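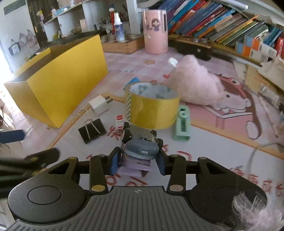

Sandamali Gunawardena thinks I should quit fiddling with finger pads and go fix the trigger spring, and she's left a note on yesterday's page saying so (in red, underlined). Her argument is that a pad only matters once the squeeze is repeatable, and on the Bevan handle it isn't yet. Fair enough, but I had the blue pads on already, so pads it was.

23 May 2020

Kalten handle vs. Bevan handle, same blue pads on both, tabletop clutter. Little gray toy car first, then the tape roll, the binder clip, and whatever else I could reach without standing up.

The toy car is a great test object and I wish I'd started using it back in January! It's small, it rolls, and it has that rounded end that wants to squirt out the moment the tips close unevenly. With the Kalten I can come in from either side and the pads wrap enough to hold it, even when I grab it crooked. The Bevan closes left tip first, by a hair, so the car gets shoved over before the right side shows up. You can feel it in the hand, a sort of double click. I swapped the pads left to right to see if one was thicker. Same thing, so it's in the linkage.

Tape roll: fine on the Bevan as long as I go for the rim, hopeless on the Kalten if I try to span the whole thing. Opening is too narrow, end of story. I don't want longer arms though, they flexed like crazy on the old Sturton set and I spent a week blaming the encoder.

Binder clip: both handles get it by the wire. Getting it by the black part is harder than I expected. The pad slides up the slope and I end up with nothing, or with the clip standing on its nose. Softer pads might help. Or a little texture, I've still got a sheet of the ribbed stuff somewhere under the bench.

Logging: the Kalten session is 176 grasps, good and bad together, 1,753 in the folder now counting all the earlier ones. Two files have the width reading stuck at zero from start to finish. I haven't deleted them, just moved them into "check me". If anybody else sees this, please write down which cable you were using, I'm suspicious of the short one.

Also, the Tronport board drops off USB if I twist my wrist hard to the left. Strain relief! I keep saying it. Zip tie for now.

Next up:
Shim the left pivot on the Bevan and redo the car.
Ribbed pads on the Kalten, clip only.
Trigger spring (OK, Sandamali, OK). The stiffer one is in the drawer with the spare screws, and I'll put it in before anything else gets logged.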